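Replacing the front windows, part two

2024-12-19

The windows on the street side are in. I wrote in August that we had decided to replace them before winter, and a few people have asked how it went, so I'm putting the details down while I still remember them.

The house has the original wood sash windows in the back and four aluminum ones in the front that a previous owner put in. The aluminum ones were the problem. They sweated all winter, the sills under them had gone soft, and the two in the dining room no longer locked. The wood ones, which are much older, work fine once you get used to them.

I got quotes from two companies. Vahidi would do full-frame replacement, taking everything out to the studs. Dovholm wanted to set insert windows into the existing openings, which is faster and leaves the inside trim alone. The insert quote was lower by a little over $1000. I went with full-frame anyway. With soft sills I didn't want new windows sitting on top of wood I couldn't see.

That was the right call for our house. When the first aluminum unit came out, the bottom of the rough opening was dark and you could push a screwdriver into it. The crew cut out the bad section and put in new lumber, which added $200 to the bill. The other three openings were sound.

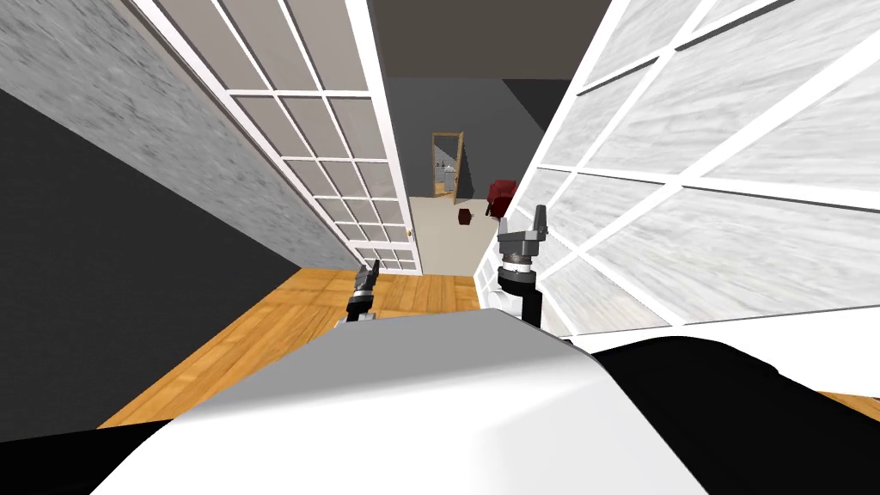
Amra Stan wrote in after the August post to say I should ask about the sill pan before anyone started work. Her installer on Clascombe had left it out, and she ended up paying to have the bottom flashing done over. She also said to get it written into the contract, with the word "sloped" in it.

I did ask, and I'm glad she brought it up. The quote only said "flashing per manufacturer," so I had them add a line about a sloped pan under each unit. They didn't argue about it. The foreman said they do it that way on every job, but it was easier for me to have it on paper.

The style took longer to settle than the contractor did. I wanted double-hungs with a divided upper sash, to go with the ones in back. The first samples had the bars sandwiched between the panes, and from the sidewalk those look like a drawing of a window. We paid more for bars on the outside of the glass. The profile isn't an exact match for the old wood, and if you stand at the corner of the house you can compare them and see it. From the street I can't tell.

The interior trim was harder. Full-frame means the old casing comes off, and ours is a wide flat board with a small cap on top. Two pieces split. I took one of the good ones to the lumberyard on Fluvano and they milled new stock to the same width. It's poplar, so it has to be painted, but ours was painted already.

The work itself took two days – one for the dining room, one for the living room. The house was cold both days and there was dust on everything, including in rooms with the door shut. I'd move the books next time.

I still have to fill the nail holes and put a second coat on the casing. The outside caulk needs touching up on one corner too, and the crew is coming back for that when it warms up. The storm windows for the back of the house are a separate project and I haven't priced them yet.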